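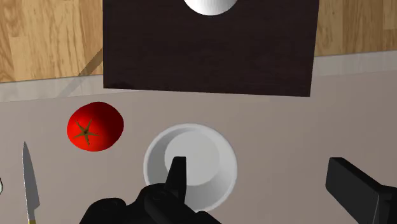 What a Force Plate Says About Your Running Stride

Most recreational runners replace their shoes more often than they look at their stride. When a shin or a knee begins to ache, the usual response is a softer midsole. A gait assessment costs more than a pair of shoes, but it measures the load that the shoe is being asked to manage.

Otakar Kubíček runs the assessment room at Astora, a small clinic that sees mostly club runners training for distances between 10K and the marathon. A standard session has two parts. The runner first crosses a force plate sampling at 1,000 readings per second, then moves to a treadmill for 6 minutes at an easy pace.

The plate records vertical force, braking force and contact time. Vertical force gets the most attention from runners, who tend to ask how hard they land. Kubíček considers the loading rate more useful. Two runners can reach the same peak force, yet one gets there much sooner after the foot touches down.

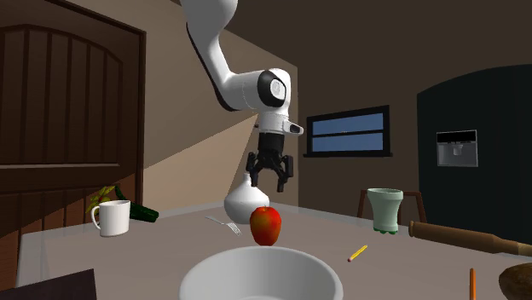

Step rate is the easiest of these values to change. A runner who overstrides lands with the foot well ahead of the hips, and the braking force rises accordingly. Raising the step rate by 4 percent at the same speed shortens the stride and usually brings the foot closer to the body. Larger changes are harder to hold and can move the work to the calf.

"I change one thing and leave the rest alone," Kubíček says. "If I change the shoe and the step rate together, I can't read the next test."

Left-to-right differences need careful reading. A small gap in contact time is common in healthy runners and often varies from one test to the next. Astora repeats any uneven result before recommending strength work, and compares it with the runner's injury history.

Follow-up testing is booked for February, after the winter base period. Runners are asked to bring the same shoes and to avoid hard sessions for 2 days beforehand.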